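From: Loïc Rolland
To: Drollton Woodies list
Subject: Re: [woodies] oiling a strip board

Hafiz Mandagi wrote:
> Has anyone here finished one of those pale boards glued up from
> long strips? Mine came up a bit furry after the first wipe and I'm
> wondering whether to sand it back or just keep going with the oil.
> Also, does the darker timber drink more than the light?

Hi Hafiz,

Sand it back! I've done 3 of these now and every one went furry on me the first time. Wipe it with a damp rag, leave it overnight, then take the fuzz off with something fine (I used 255 strokes on the last one, Tahmineh was counting out loud from the doorway, very helpful). After that the oil goes on beautifully.

As for the colour, I like a board where the strips don't match, with a tan one here and there among the cream. Oil brings out the little flecks too, so go easy on the first coat and see how you feel about it.
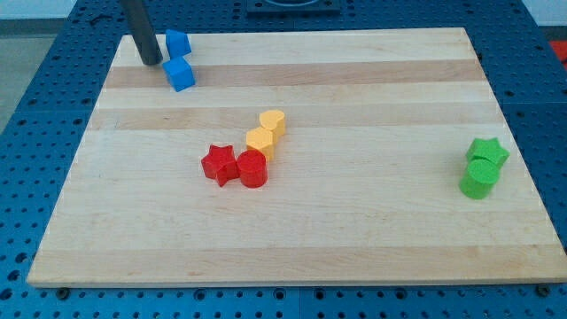 My darker strips did look thirstier for the first ten minutes or so, but by the next morning I couldn't pick any difference. Run the rag the long way with the grain and don't forget the front edge, I always do and then it looks grey beside the top.

If it's only going to hold odds and ends, one coat is heaps. For bread and veg I'd give it a few more, and do both faces so it doesn't cup.

I've got almost half a tin of the Tarkmont oil left if you want it, I'm home after 4 most arvos.

Cheers,
Loïc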